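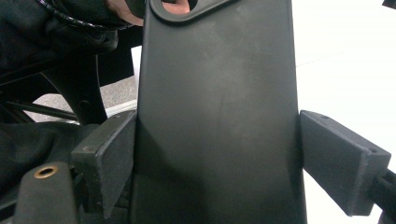
## 3/29/23, kitchen table, tea gone cold

Well, I walked all the way to Plevine this morning and I'm still pretty pleased with myself. It's the long way, over the ridge and down past the reservoir, and my knees are letting me know. I haven't done the whole thing since before the winter and I'd forgotten how mean that second hill is. You come around the bend thinking you're at the top, and there's another one sitting there!

I left early with a cheese sandwich and the blue thermos. Fog over most of Korndale, so thick I could hear the creek before I could see it. I love it like that. A pair of ducks went over really low and scared me half to death. The lower path is still a mess from the rain and I had to go through the long grass by the fence — wet socks by the first gate, of course. Must remember the spare pair next time. I write that in here every spring and I never do it.

The ridge itself was clear. The little sign at the top says 1,518 feet and somebody has put a new post under it, nice and straight, so it doesn't lean toward the valley anymore. I kind of miss the lean. I ate half the sandwich up there and looked for the Cloltum church tower, but the fog was sitting right on top of the town. Got cold fast. Didn't stay.

Going down was slow. The stone steps are slick and two of them have shifted, so I went sideways like a crab, holding on to whatever bush was closest. Saw the first coltsfoot, a whole bank of it, and one very tired-looking primrose. No wild garlic yet, or not on that side. Last year I was already making soup with it by now, I think. I should look back and check.

Plevine was quiet. The bakery had the seeded rolls (finally) and I bought four, meaning to bring them all home, and ate one on the bench by the bus stop while it was still warm. Then I went into the secondhand bookstore just to get out of the wind and came out with a fat paperback about lighthouses, 442 pages, which I then had to carry. No regrets so far. The first chapter is mostly about whale oil and I read it on the bus with my boots steaming away on the heater.

Yes, the bus. I'd told myself I would walk both ways and I didn't even get close. The number 14 pulled up right as I was brushing off the crumbs, and it seemed rude to let it go by. It takes the back road through Cloltum, so I got to see the tower after all, and the lambs in that sloping field behind the feed store. There must have been a lot of them born just lately, they were all legs. One was standing on top of its mother, who didn't seem to mind.

Home by two. Hung the socks over the tub, had a bath so hot I came out pink, and fell asleep on the couch with the lighthouse book on my chest. Woke up with a crick in my neck and it was nearly dark.

## Later

Leftover bean stew for dinner with roll number two. I got the big map out after and spread it all over the table, and now I've got ideas. In May, when the evenings are longer, I want to do the Breathnach loop, the full one with the night at the hostel. I've been saying that for years. The boots would have to hold out, though, and the left one is coming apart at the toe again. I glued it in the fall and it lasted maybe a month of real walking. I'm going to have to buy new ones and I hate buying boots, it takes me forever to break them in and my heels are a disaster the whole time.

So, to do: price boots, call the hostel and ask when they open up for the season, find the good rain pants (hall closet? attic?). Also buy tea, I used the last bag tonight.

Wind's getting up again and the gutter is doing its rattling thing over the back door. Two rolls left for breakfast. Legs like wet rope. I'm taking the lighthouses to bed.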